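Trucos de taller que me traje de una jornada de puertas abiertas

Quienes seguís esta página desde hace tiempo ya sabéis que me apunto a un bombardeo, y si el bombardeo incluye café y herramientas, más todavía. Así que cuando Begoña Villalobos me avisó de que en Trellum abrían el taller al público el 23 de febrero para enseñar cómo un brazo robótico trabaja dentro de ordenadores de sobremesa, me faltó tiempo para decir que sí. Iba pensando en escribir sobre robots y volví con una libreta llena de consejos domésticos, de esos que sirven igual para abrir el ordenador viejo del pasillo que para ordenar el cajón de los cables (el mío sigue pendiente, no preguntéis).

El grupo lo llevaba Zdenka Mujić, una mujer con una paciencia infinita que contestó a todas mis preguntas, incluidas las tontas. Lo primero que nos explicó es que al robot hay que prepararle el trabajo igual que a una persona: la caja bien apoyada, el panel lateral fuera, luz suficiente y nada suelto por encima. En casa yo abría los ordenadores sobre la alfombra, con la lámpara de la mesilla y el gato mirando. Se acabó. Ahora pongo una tabla grande de cocina sobre la mesa, con un trapo fino debajo para que no resbale, y el gato se queda en otra habitación protestando.

Antes de meter los dedos, o las pinzas, hay que apagar, desenchufar de la pared y pulsar el botón de encendido unos segundos. En el taller tienen otras reglas para las demostraciones, con su personal y sus protecciones, pero Zdenka insistió mucho en que en casa no se toca nada con el cable puesto. Y otra cosa que repitió: la fuente de alimentación no se abre nunca, ni aunque lleve meses desconectada. Se le quita el polvo por las rejillas desde fuera y punto.

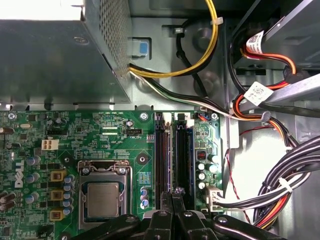
Una cosa que me encantó fue ver lo despacio que va todo. Yo me imaginaba un brazo dando latigazos como en las películas, y qué va, se acerca a cada sitio con una calma que ya querría yo para montar muebles. Bujar Todorova, que se encarga de programar las rutas, nos contó que dedican muchísimo más tiempo a decidir por dónde entra la pinza que a lo que hace después. De ahí saqué uno de mis consejos favoritos: antes de tocar nada, pasad la mano por el aire, sin rozar, siguiendo el camino que vais a hacer. Si la manga se engancha con un cable, mejor enterarse en el ensayo.

Los cables merecen párrafo propio. Bujar dice que son lo peor para una máquina porque se doblan cada vez de una manera, y yo añado que para una señora con gafas de cerca también. Trucos que apunté:

Tirad siempre del conector, nunca del cable. Si tiene pestaña, se aprieta primero y luego se tira.

Haced una foto antes de desconectar nada y otra a medio camino. Con una sola siempre falta justo lo que buscas.

Las bridas, sin estrangular. Tiene que caber la punta de un lápiz entre la brida y el mazo – y el sobrante se corta a ras, que si no araña.

Etiquetas en los dos extremos. Yo uso cinta de carrocero doblada como una banderita, con rotulador permanente.

Para los tornillos, Zdenka recomienda una huevera de cartón: un hueco por cada paso, en orden, y al cerrar se va hacia atrás. Lo probé en casa con la tostadora (desenchufada y fría, tranquilos) y me sobraron cero tornillos, cosa que no me había pasado en la vida. Eso sí, la huevera tiene que estar limpia y seca.

Con el polvo, brocha suave y aire en golpes cortos, sujetando las aspas del ventilador con un palito para que no giren. El aspirador de casa, lejos de la placa, por la electricidad estática. Y las manos, descargadas antes tocando metal sin pintar, o con una pulsera antiestática si la tenéis.

Al final hubo un rato de preguntas y Begoña quiso saber si el robot se equivocaba. Bujar se rió y dijo que claro, y que por eso lo tienen programado para pararse en cuanto nota más resistencia de la esperada. Pues apuntadlo también, que vale para tapas, cajones y tarros de mermelada: si no entra, se para, se mira y se vuelve a empezar. Yo he roto tres pestañas de plástico en mi vida por cabezota – y las tres me habrían durado si llego a parar un segundo.

Me han dicho que repiten en abril, con sitio para 49 personas. Si vais, llevad calzado cómodo, que se está de pie todo el rato, y una libreta pequeña. Yo volveré con la mía, y esta vez con el cajón de los cables ordenado, o eso le he prometido a Begoña.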